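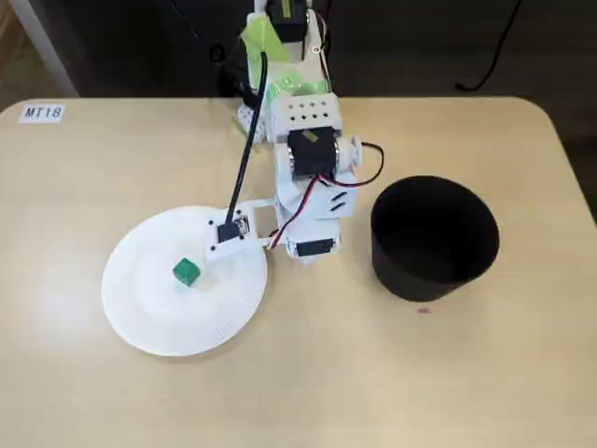

Table MT18, light finish, rounded corners.

Finished the humidity log for the back room in January. The sensor sits on a shelf 60 inches off the floor and writes one reading every half hour, which gave me 1468 usable rows after I dropped the duplicates from the clock change.

Relative humidity swings more overnight than I expected. The worst drop comes between 4 and 6 a.m., when the furnace runs longest. Wood moves across the grain, so a wide glued top feels this more than the legs do. Perrine Huet suggested slotted screw holes in the cleats and a second coat of finish on the underside. I have done the slots on one top.

Next step is a small humidifier on a timer, set to start at 3 a.m. Same sensor, same shelf height. The raw file is 325 KB if anyone wants it.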